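FOR RELEASE 9/1/24

Gososent Adds Striped Gray Carpet Tile to Its Lefèvre Line

Workrooms at Zavance building are the first to be fitted

Gososent, a supplier of flooring for offices, schools and shared workspaces, has added a striped gray carpet tile to its Lefèvre line. The new tile is called Fetano. It is on sale now through the company's regular dealers and can be ordered in full boxes or as single replacement tiles.

Fetano is a low-pile tile with long, narrow streaks that run in one direction. The colors are light gray, silver and charcoal. From a standing height the floor reads as one even gray, and the stripes become clearer closer up.

"Customers kept asking us for a gray floor that wasn't flat gray," said Ivone Barbosa, product manager at Gososent. "They wanted something that would sit under any furniture they already had. We tried blocks, we tried a speckle, and we came back to a stripe. It took us 8 rounds of samples to get the charcoal dark enough without it taking over the room."

The tile replaces Lefèvre Plain Gray, which Gososent stopped making in March. Dealers will continue to sell their remaining stock of the older tile. The two are the same thickness, so a customer with Plain Gray in one room can lay Fetano in the next without a ramp or a raised edge at the doorway. Existing Lefèvre trim strips fit both.

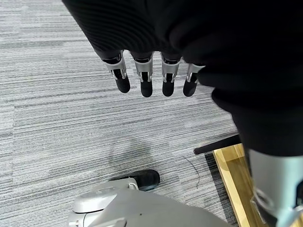
Low-pile carpet tile with streaks of light gray, silver and charcoal.

The first large order was for Zavance, a building of rented workrooms and meeting space. Gososent supplied 200 boxes, and the floors on both levels were laid over seven working days while the tenants stayed in the building. Rooms were done one at a time. Desks and shelving were moved into the corridor in the morning and put back at the end of the day.

"We had glued-down broadloom before, and every stain was there for good," said Osvaldo Frota, building manager at Zavance. "Now if someone spills a pot of coffee I lift the tile and put down another one. I keep eight spare boxes in the store room and I expect those to last us a good while."

Frota said the tenants use their rooms in very different ways, and that this shaped the choice of floor. Some sit at desks all day. Others work on their feet or kneel on the floor to get at equipment. The building had asked for one tile that could go in every room and corridor, so that spares could be used anywhere.

At Zavance the tiles were laid with all of the stripes running the same way, along the length of each room. Gososent recommends this for long or narrow rooms. Tiles may also be turned a quarter at a time for a checked pattern, which uses the same number of boxes. An arrow on the back of each tile shows the direction of the stripe.

Installation and care

Tiles should be left in the room overnight before they are laid. The floor underneath must be dry, level and swept clean. Start from the center of the room and work out to the walls, cutting the edge tiles last from the back with a sharp knife. Tack-down adhesive is enough for most rooms. Corridors and entrances need a full spread.

For daily care, vacuum along the stripe. Blot spills with a clean white cloth and plain water. Tiles in front of doors and under desk chairs can be swapped with tiles from quieter parts of the room to even out the wear. Chair mats are not required, though they may be used.

Ordering

Samples of Fetano are free to dealers, architects and building managers. Each sample pack holds one full tile and a card with the matching trim colors. Customers who need to match a Lefèvre floor already in place should send the label from an old box with their order, if they still have it, or a photo of the back of one tile.

Orders and sample requests are handled by the Gososent sales desk. Press questions should be sent to Ivone Barbosa at the company's main office.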